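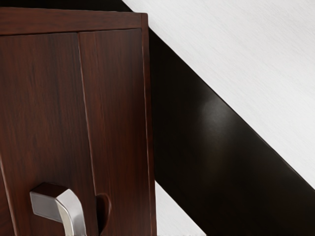 4. Hanging and adjusting the doors

This section is for the Pusholm base cabinet with two doors. Before you start, the cabinet must stand in its final place and must be level (see section 3). If the cabinet is not level, the doors will never hang straight, even when all hinges are adjusted well.

You need: a Phillips screwdriver of size 2, a pencil, a soft blanket, and a spirit level. Please do not use an electric screwdriver for the hinges. It is too strong for the small screws and the thread in the wood can be damaged.

4.1 Fitting the hinges on the doors

1. Put the blanket on the floor and lay the first door on it, with the outer face down.
2. Press one hinge cup into each round hole. The arm of the hinge must point to the nearest long edge of the door.
3. Check with the level or another straight edge that the arm stands square to the door edge.
4. Tighten the screws by hand until they stop. Do not turn further.
5. Repeat for the second door.

Note: The hinges in bag 2568 are the same for left and right. You can not mix them up.

4.2 Hanging the doors

Caution: One door is heavy. Ask a second person to hold it until both hinges are closed. Keep fingers away from the hinge arm.

1. Open the hinge arms fully.
2. Hold the door in the open position and hook the upper hinge onto its mounting plate inside the cabinet.
3. Hook the lower hinge in the same way.
4. Press the back end of each arm until you hear a click.
5. Pull the door lightly toward you. If a hinge comes free, repeat step 4.
6. Hang the other door. Close both doors slowly and look if they touch each other.

4.3 Adjusting

Every hinge has two screws for adjusting. The front screw moves the door to the left or to the right. The back screw moves the door nearer to the cabinet or farther from it. For height, loosen the screws of the mounting plate, move the door, and tighten them again.

1. Begin with the height. Both doors must have the same distance to the top rail.
2. Then adjust the front screws, always a half turn and not more. The gap between the doors should be 2 mm from top to bottom.
3. If the gap is wider at the top, turn only the front screw of the upper hinges.
4. At last adjust the back screws, so that both doors lie in one plane.

Note: Wood moves with the season. A gap that is correct in July can be wider when the heating is on. Wait one full week in the heated room before you adjust again.

4.4 Care of the finish

Wipe the doors along the grain with a cloth that is only a little damp, and dry them after. Femetti wax can be used two times in a year, in a thin layer. Do not use cleaner with ammonia or any rough sponge.

Caution: Do not hang more than 40 N of weight on an open door, for example bags or wet towels.

If a hinge is missing or broken, write to Letay Assefa at the Negussie parts desk and give the bag number and the cabinet number, which is printed on the label inside the left door. Continue with section 5, Shelves.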